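Small Sets, Honestly Counted

The Tirkero result deserves more attention than it has had. The group trained one policy on 200 demonstrations made with a hand-held gripper, and another on 3,000. On putting a cup into a wire basket, the larger set helped less than most of us would have guessed. What mattered more was how many different tables and rooms the demonstrations came from.

I think labs should take this seriously when they plan their next round of collection. At Gerkinstead we spent most of April recording the same task on the same table, and we were proud of passing 1,000. I would now trade most of those for a few dozen from kitchens we had never been in.

There is a fair objection. Tirkero tested only three tasks, and none needed much force. A drawer that sticks may be another matter – I would like to see it tried. But papers still report the total first and the number of places in an appendix, if at all. Reviewers should ask for both on the first page.

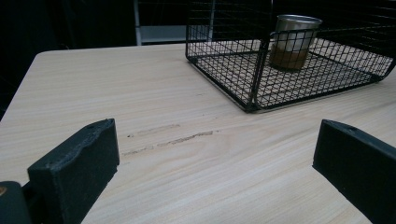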